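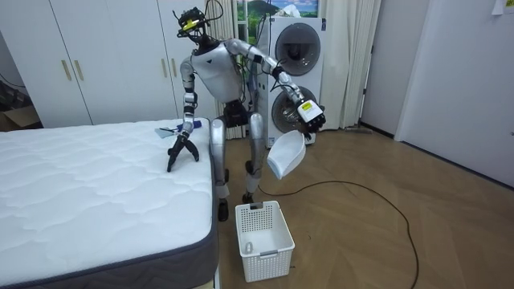
Nosside legt Pflegeleitfaden für Matratzen vor und rät vom Kauf der meisten Spezialmittel ab

Drendby, im September. Der Bettenhändler Nosside hat seinen Leitfaden zur Matratzenpflege überarbeitet. Das Heft ist dünner als sein Vorgänger. Gestrichen wurden vor allem Empfehlungen, für die sich in der eigenen Werkstatt kein Nutzen zeigen ließ, darunter parfümierte Auffrischer, Pulver zum Einarbeiten und der jährliche Reinigungstermin beim Fachbetrieb, den Nosside bis dahin selbst vermittelt hatte.

»Wir haben unseren Kunden jahrelang Dinge mitgegeben, bei denen ich heute gern wüsste, was sie bewirken sollten«, sagt Ertuğrul Akgül, Leiter der Werkstatt in Drendby. »Eine Matratze, die regelmäßig abgezogen, abgekehrt und gelüftet wird, braucht das meiste davon nicht. Ob sie dadurch länger hält, kann ich Ihnen auch nicht versprechen. Sauberer ist sie jedenfalls.«

Grundlage der Überarbeitung sind 154 Rückmeldungen von Kundinnen und Kunden, die ihre Matratze zwischen 3 und 7 Jahre in Gebrauch hatten. Repräsentativ ist das nicht, und Nosside behauptet es auch nicht. Geantwortet haben vermutlich eher diejenigen, die sich ohnehin um ihr Bett kümmern. Auffällig war trotzdem, wie selten nach Flecken gefragt wurde und wie oft nach Krümeln, Haaren und Kleinkram in den Steppnähten.

Abkehren vor dem Absaugen

Gesteppte Oberseiten sehen im Laden gut aus und sind zu Hause lästig. In den Vertiefungen sammelt sich alles, was durch das Laken wandert oder beim Bettenmachen herunterfällt. Handfeger und Kehrblech genügen für den Anfang, sofern beide nur für das Bett benutzt werden. Ein Set, mit dem sonst der Küchenboden gekehrt wird, hat auf der Schlafseite nichts verloren. Gekehrt wird in Richtung der Nähte und danach einmal quer dazu, ohne Druck.
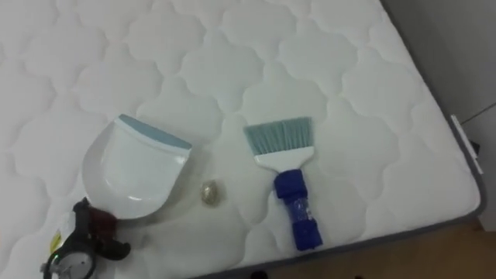

Nosside verkauft weiterhin kein eigenes Kehrset und hat das auch nicht vor. Der Leitfaden nennt lediglich, worauf es ankommt. Ein weißes Kehrblech mit hellblauer Gummikante und ein kleiner Handfeger mit breitem, gerade geschnittenem Besatz reichen aus, mehr muss auf der Matratze nicht liegen. Die Borsten sollten weich genug sein, um keine Fäden aus dem Bezug zu ziehen. Am besten probiert man das zuerst an einer Stelle am Fußende. Größere Gegenstände werden vorher von Hand abgesammelt, Tücher und Wäsche kommen in den Korb neben dem Bett.

Erst danach lohnt sich der Staubsauger, und zwar mit sauberer Polsterdüse und niedriger Stufe. Der Rand wird gern vergessen. Am Übergang zwischen Oberseite und Seitenband bleibt mehr hängen als auf der Fläche. Zum Schluss bleibt die Matratze 8 Stunden unbezogen liegen, am einfachsten von morgens bis zum Abend.

Zweifel am Wenden

Unentschieden bleibt der Leitfaden beim Wenden. Der Hersteller Nerkus empfiehlt es für seine Modelle, die Reihe Kozan ist dagegen nur für eine Liegeseite gebaut und darf höchstens gedreht werden. »Die pauschale Regel, alle paar Monate umdrehen, stimmt so einfach nicht«, sagt Magdy Ezzat, der bei Nosside die Reklamationen bearbeitet. »Bitte auf das Etikett schauen. Und wenn dort nichts steht, bei uns anrufen, bevor man sich den Rücken verhebt.«

Der Leitfaden liegt kostenlos in der Filiale in Drendby aus und wird neuen Matratzen beigelegt. Ältere Ausgaben können ins Altpapier.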